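FOR IMMEDIATE RELEASE

Friday, September 29, 2023

Jatlow Lemonade Stand Kits Are Coming Back, and I Couldn't Be Happier

JATLOW - Well, we did it! After a long summer of squeezing, tasting and arguing over sugar, I get to announce that the Jatlow Lemonade Stand Kit is back on sale today, in our shop on MacPherson Street and through our website.

If you missed it the first time, the kit is a box with pretty much everything a kid needs to run a lemonade stand for an afternoon, apart from the lemons and the ice. You get a folding sign, a roll of tickets, a cash pouch, a juicer, a pitcher and a recipe card. We made 300 of them last February as a kind of test (February! for lemonade!) and they were gone in 9 days. Then the emails started, and I have read every one of them. By the end of August the waiting list had 1,646 names on it, so if yours is one of them, thank you for hanging in there.

A few things have changed. The old juicer was too stiff for small hands, and you told us so, loudly. The new one comes from Hidari, a small kitchenware maker we've wanted to work with for years, and my own kids can use it without calling for me. The recipe card now has 3 recipes on it - classic, honey and a pink one made with raspberries that I'm a little bit obsessed with. We also swapped the old paper sign for one you can wipe clean and write on again, so the price can go up when the line gets long.

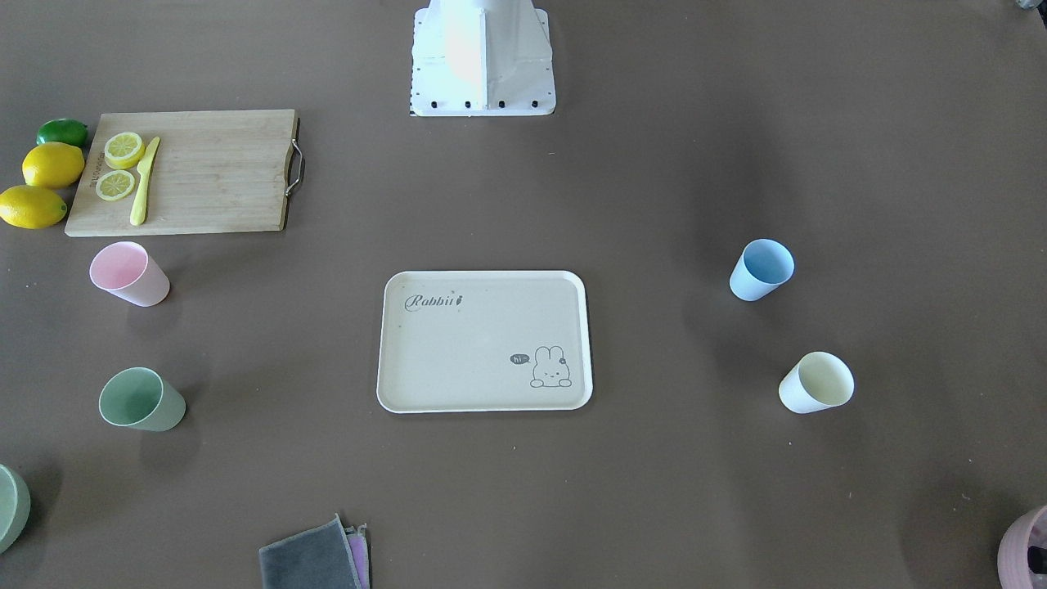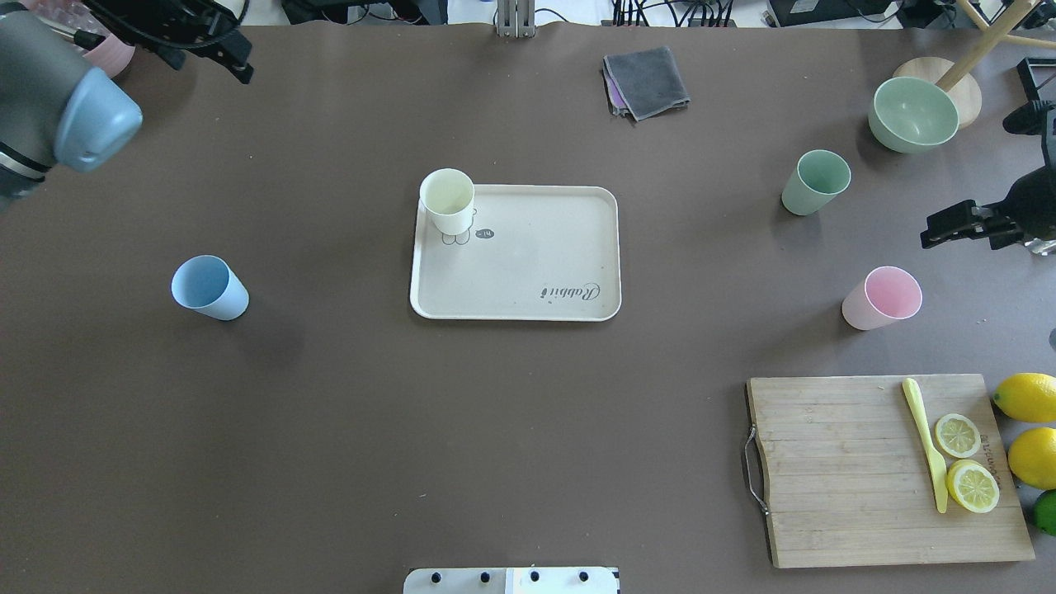
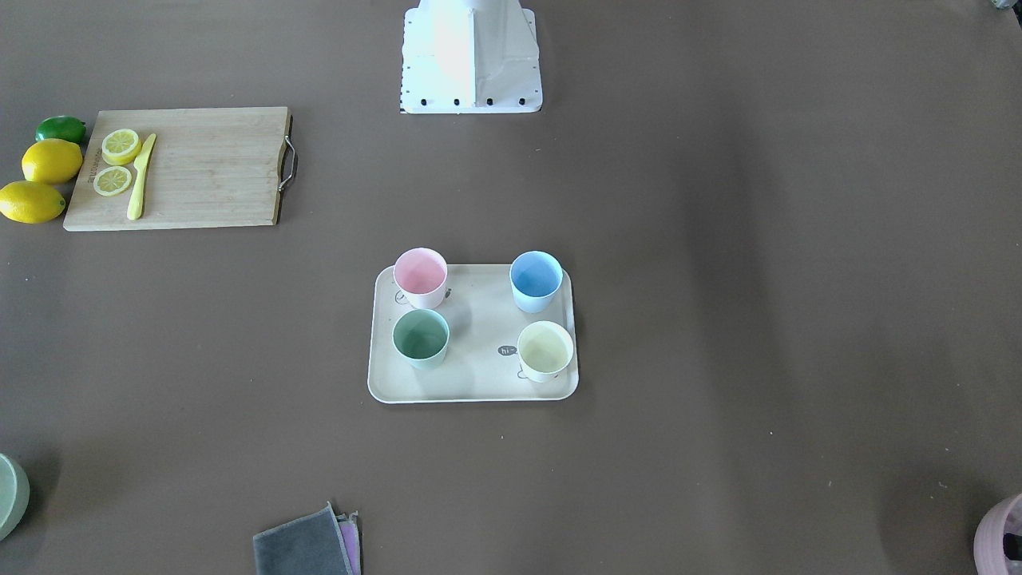 Lemon slices on a bamboo board, the rabbit tray with a cream-yellow cup, and four more cups on a white tray.

The kit costs the same as it did in February. I went back and forth on that, because boxes and shipping both cost us more now, but a lemonade stand is supposed to be cheap fun and I'd like to keep it that way. Everyone on the waiting list gets an email this morning with a link, and the link holds a kit for you through the weekend. After that, whatever is left goes to anybody who wants one.

We're also sending kits to the Navel after-school club, which plans to run a stand at its fall fair. I'll be there with a bag of lemons and probably sticky elbows, so come say hi!

Schools and clubs that want more than one box can ask for the group price at the shop counter or through the contact form on our site. Reporters can use the same form for samples and photos - just put "lemonade" in the subject line and it will come straight to me.

###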